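Automation on the packing line at Hartono, what changes for staff

Project report, first draft, 15 March 2025

Background. Hartono packs plastic housewares for Broton and a few smaller shops. Up to 4000 pieces a shift in the busy season, which starts in August. Until last year all of it went from belt to tray by hand. Now one station is being set up for a robot arm with a fingered hand, supplied by Custalmont.

What we did. Two visits, interviews with 9 packers, and a look at the shift logs. No wage data, the company didnt want to share it.

Findings. Packers used to pick and place the whole shift. In the plan they check trays, clear jams and restart the arm. Less wrist pain expected, most were glad about that. But also less talking, because the stations are further apart now. Two people said the new job is "waiting for a beep." Older staff worried about the teach pendant, training was only one afternoon and the manual (Grorkis software) is all menus.

Pay grade stayed the same even tho the tasks are different. We think this is the biggest problem and the supervisor sort of agreed.

Output: 1705 pieces on the best manual shift we saw in the logs, 1250 planned for the robot station at first. So slower to begin with. Managment expects that to go up, we could not check.

Station photos:
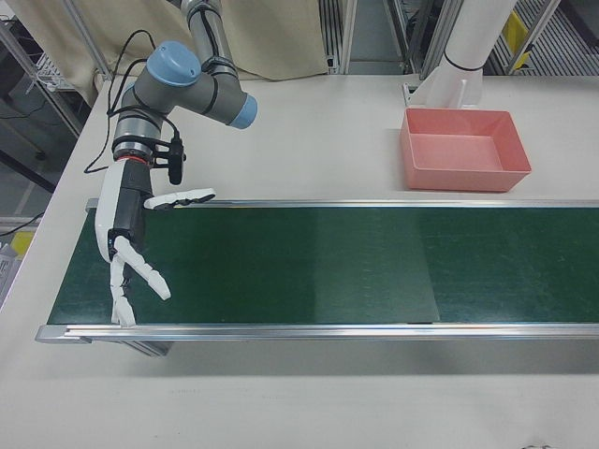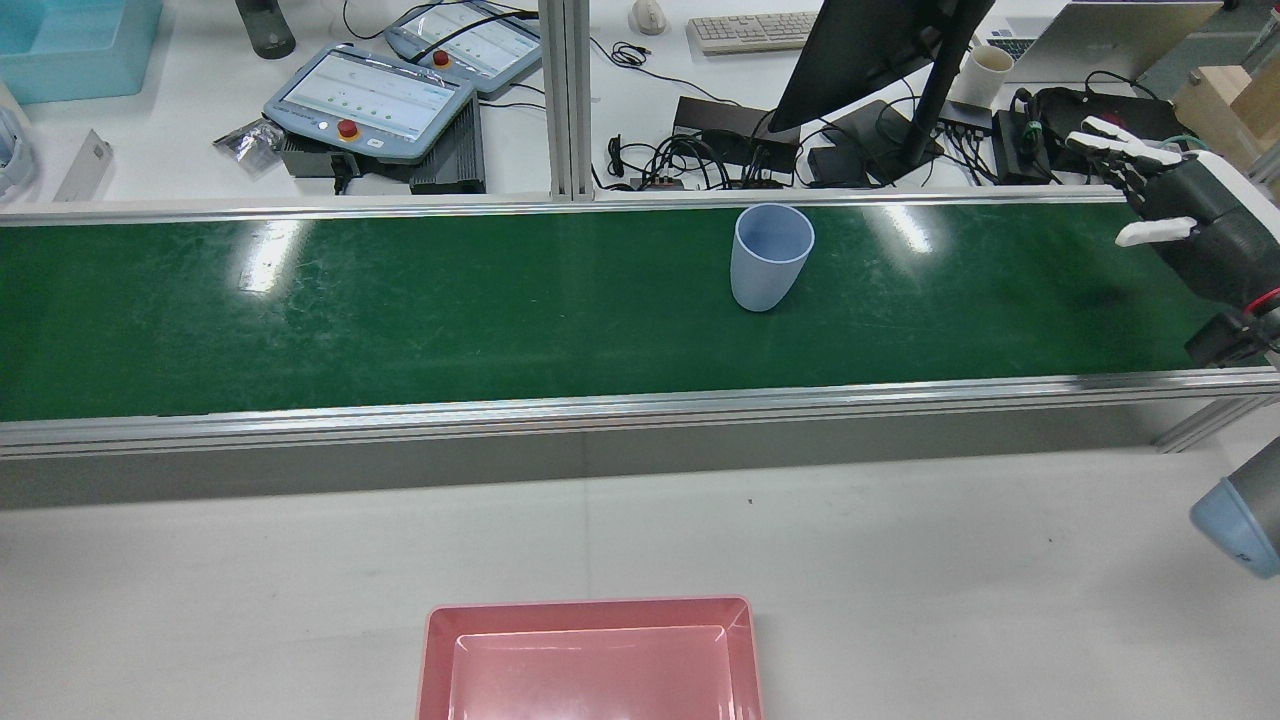
Fig. 1 and 2. Robotic hand at the green belt, with the pink tray. Cup on the belt in Fig. 2.

Still to do: second round of interviews, fix the table of tasks before/after.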